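Notebook, wet bench side — May, started 9:40

Glassware check before the Stillena run. The order from Bitar came in short again, so I wanted to know what we have on the brown table and in the drawers before anyone starts pouring. Reltatano samples are still in the fridge, top shelf, untouched. 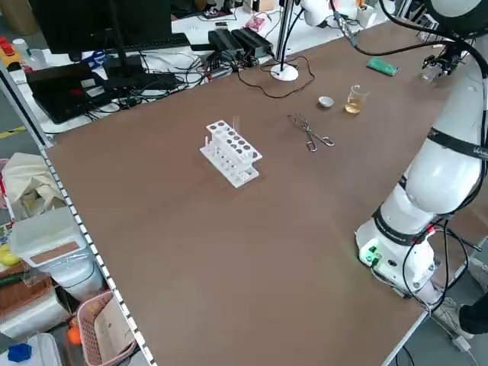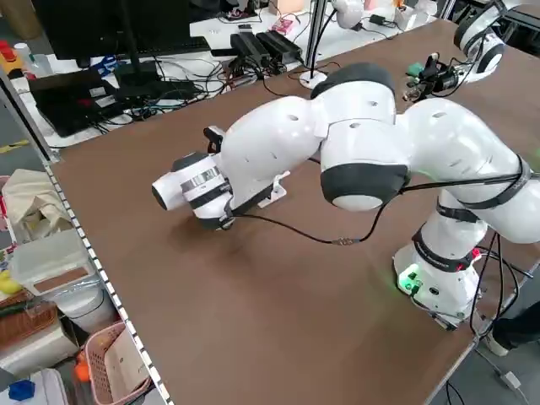

Drawers first. We have 54 test tubes that I would use, after pulling the chipped ones. The chipped ones are in the broken glass bin, except two with only a rough lip, which I put in the tray marked practice. The white rack with the round holes is the one I want to keep for this run, and with a single tube standing in it there is plenty of space for the first batch. Load it from the back row forward, as last time. The tongs go back on their hook after use — they were on the table next to the rack this morning, and I spent a while looking for them in the drawer. The little white evaporating dish is fine to use. I weighed it three times and got the same number to the second decimal, written on the card in the balance drawer.

The beaker with the pale yellow liquid needs a label. I asked in the group chat and have had no answer so far. I am leaving it alone until noon, then it goes to waste as unknown. Please label things when you set them down, even for five minutes.

10:50. Washed everything in the practice tray with the Jitine detergent, diluted per the sheet on the wall. Rinsed twice with tap and once with deionized. Left on the drying pegs. The deionized jug is down to about 400 mL and the spare is empty, so somebody needs to fill both before the afternoon.

Stock count for the order form:
Test tubes, usable: 54
Filter papers: 293
Disposable pipettes: 66
Small beakers: enough
Evaporating dishes: need four more, same size as the one we have

The pipettes look like a lot but we went through a full bag on the last run, so I put down two bags. Filter papers can wait a month.

11:30. Tried the first Reltatano sample in the practice tubes, water bath at the usual setting. Cloudy after ten minutes, clear again after twenty. Same as the April batch. Did not try the second one.

Still to do: replace the stopper on the big flask, find the other tube brush, send the order to Bitar before they close at four.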